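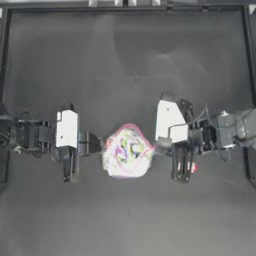 Progress report to Grutico: household film collection pilot, second period
Prepared by Siham Fahmy, Skastutier
Last updated: Feb 21, 2026

Collection continued at all 13 drop-off points during the period. 635 kg of flexible plastic was received, against 456 kg in the first period. The target in the grant agreement is 400 kg per period. Weights are taken at the depot on the floor scale, before sorting, and include moisture and residue.

Sorting categories were revised in August. Shopping bags and clear overwrap remain in category A. Resealable pouches and zipper bags were moved from A to C, as the closure strip is often a different resin from the film and the printed grades contain inks that discolor the pellet. Category C is baled separately and is not sold at present. Laminated snack packaging stays in category D and goes to disposal.

Bale quality. Cloltex accepted every category A bale delivered after the revision. Two earlier bales were downgraded for paper labels and food residue. The depot now removes labels by hand at the first table, which has slowed throughput. Doğukan Keskin has timed the step and proposes a second table in place of a longer shift. The cost can be met from the equipment line without a change to the total.

Baler. The Okabe unit was out of service for nine working days with a failed hydraulic seal. Material was held in cages under cover and baled after the repair. The invoice is attached to the financial statement. A spare seal kit is now kept on site.

Public information. The sign at each drop-off point was replaced with a shorter text: empty, dry, no food, zipper bags welcome. The earlier sign listed accepted items by resin code, and staff reported that residents did not use the codes. No change in the residue rate can be claimed yet. The sampling method changed in the same month and the two sets of results are not comparable.

Spending is within budget on all lines except transport, which is over by the cost of two additional runs during the baler outage. We request approval to cover this from the contingency line.

Work planned for the next period:
- install the second label table
- repeat residue sampling with the current method
- obtain a written price from Cloltex for category C
- renew the depot lease, which requires a countersignature from Grutico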